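One tray, one screwdriver: keeping a small work table under control

I've been putting off writing up my little table for ages, mostly because I kept meaning to give it a proper clean first. Well, it's September 2026 and it still hasn't had one, so you're getting the tips with the specks left in.

The table started life as a craft corner. It's pale, it's got pastel stickers on it, the walls next to it are papered in a busy flowery pattern and there's a silver metal edging round it that stops things rolling off down the back. Sweet, but I now use it for battery covers, wobbly cupboard handles and the loose hinge on my glasses case, and small repairs make far more mess than I ever expected (where does all that grit come from?).

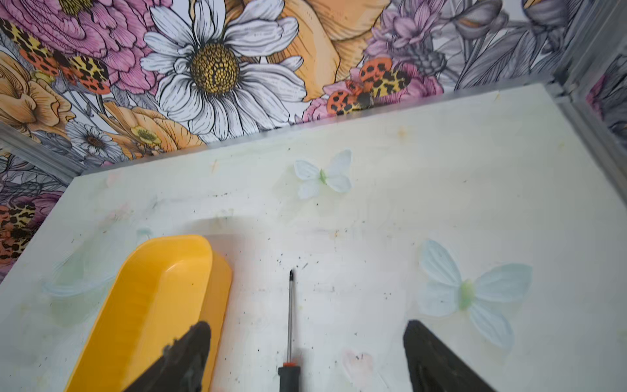
My main rule is that the screwdriver lives in the yellow tray. I used to have a drawer with 17 screwdrivers in it, which I know because I counted them the day I couldn't find the one I wanted. Most were duplicates or had tips so chewed up they'd have ruined a screw. I kept the good ones, gave the rest the heave-ho, and now a single cross-point driver does nearly all the jobs at this table. The others are in a Karport roll in the hall cupboard and I hardly ever go and get them.

Why a tray and not a pot or a hook? I tried both! A pot is fine until you knock it over with your elbow, and I'd have had to drill the wall for a hook, straight through my lovely flowers. A tray just sits there. It wants to be shallow, smooth inside and a colour you can spot from the doorway. Mine's bright yellow plastic with a raised rim, and I've not lost a screw out of it yet.

A few things I've learned about choosing one:

Go longer than your longest everyday tool. Nothing's more annoying than a handle that sticks out and tips the whole lot up.
Rounded ends are easier to wipe than square corners. Grit gets into a square corner and stays there till Christmas.
Skip anything with a lid. You'll stop putting the lid on by the second week and then you've got a lid to tidy as well.

If you're setting up from scratch, put the tray down first and pretend to do a job before you decide where it stays. I had mine on the left for months out of pure habit, and I'm right-handed, so I was reaching across myself every single time. Daft.

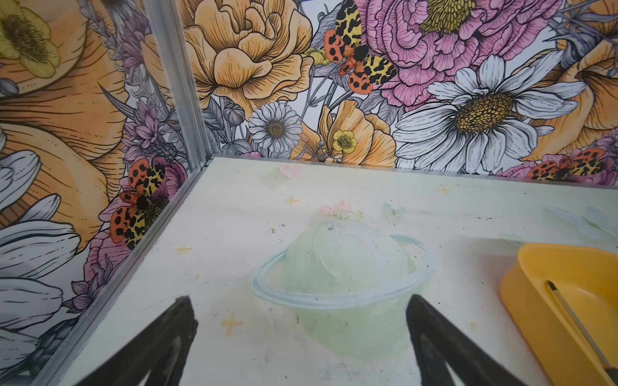

The planet corner, with the yellow tray over on the right.

Now, stickers. I get asked about these more than anything else. I love having a bit of pattern on a work surface, but you do have to clean round it gently. Scouring pads are out, and so is anything gritty. I use a soft cloth wrung out in warm water with the tiniest drop of washing-up liquid, and I wipe from the middle of each sticker outwards so I'm not pushing water under the edge. Then I dry it straight away with a second cloth – don't leave it to dry by itself or you'll get smears.

Before you go anywhere near it with water, though, get the dry bits off. A soft paintbrush is brilliant for this. I bought a Fikora one for pastry and it was useless for pastry, so it's found its calling. Brush everything towards one corner, then pick it up with a bit of damp kitchen roll. If you go in wet first you just make a grey paste and drag it over the hearts and stars, and you'll be cross.
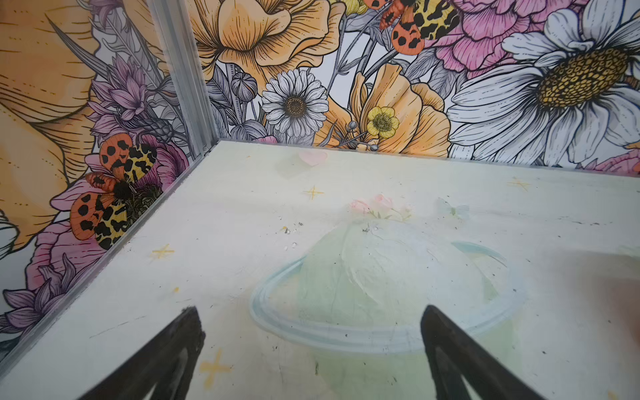 For yellowish marks I make a paste of bicarb and water, dab it on, wait nine minutes and wipe it off. Keep it on the plain parts of the surface and test a hidden spot first. Old marks might not shift completely and I've made my peace with that. The metal edging only needs a dry cloth, but run a cotton bud along the bottom where it meets the table, because that's where the dust settles in a neat little line.

I did the full clean in July and timed it for once: 33 minutes, including making a tea and forgetting it. A quick brush-off takes hardly any time at all, so if you do that whenever you put the screwdriver back you can leave the big clean for ages. (I say this. I don't always do it.)

One more thing while I'm here. Put screws in the tray as they come out, in the order they come out, in a row along one side. It's saved me so much swearing. If the screws are really tiny, pop a folded bit of kitchen roll underneath so they don't skate about on the plastic.
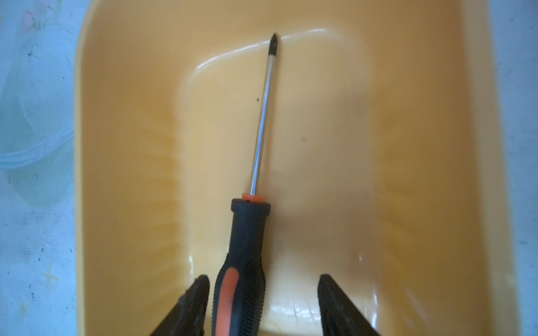 What's the best way to clean a textured rubber grip?

An old toothbrush, warm water and a little washing-up liquid. Scrub in small circles so the bristles get in between the bumps, keep the metal shaft out of the water, then wipe the handle with a clean damp cloth and leave it on a towel overnight. If it still feels sticky after that, try a second go with a bit of bicarb on the brush.

Next time I'm tackling the hall cupboard, so if you've got a clever way of storing picture hooks, please tell me in the comments!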